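Price the Table Before You Price the Robot

By Marites Tagle

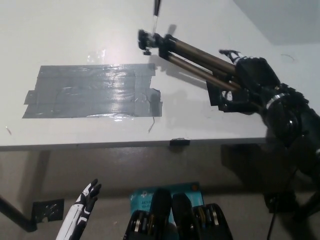 2 min read

Every June the equipment requests come around, and every June the robot line gets all the attention. Arms, hands, a service plan, maybe a spare battery. The bench under it gets a blank. I have sat through five of these rounds at Panganiban and I no longer trust any request that fits on one page.

Look at a working bench sometime. Duct tape across half the tabletop, black patches on the floor, a cable wandering off past the robot. A tripod lying on its side with a hand on its legs. I don't see any of that in the Festau brochure, and I don't see it in the spreadsheets people send me either.

Mylene Pangilinan, who runs our test floor, kept her receipts last year. Tape, clamps, a router, tripods, screwdrivers, replacement cables: $1,023. The request had allowed $408 for "misc." She covered the gap out of travel money. That may sound small next to the price of a robot, but it was wrong by more than half, and it was the easy part to guess. Staff time was wrong by a lot more.

The Samell people will tell you a two-handed machine can use the bench you already own. Maybe. I'd like to see the quote that says who resets the objects between runs, and how many hours a week that takes. I have asked three vendors. I got a very nice video from one of them.

I am not against buying. Milagros Marquez thinks I am, and she has said so in meetings. What I want is a second page. Put the furniture on it, the network gear, the consumables, and the name of whoever loses their afternoons to this thing. Then rent for one season before signing for the full term. Clistden rents. The monthly rate looks ugly, and I would still pay it before I bought a machine on the strength of a demo.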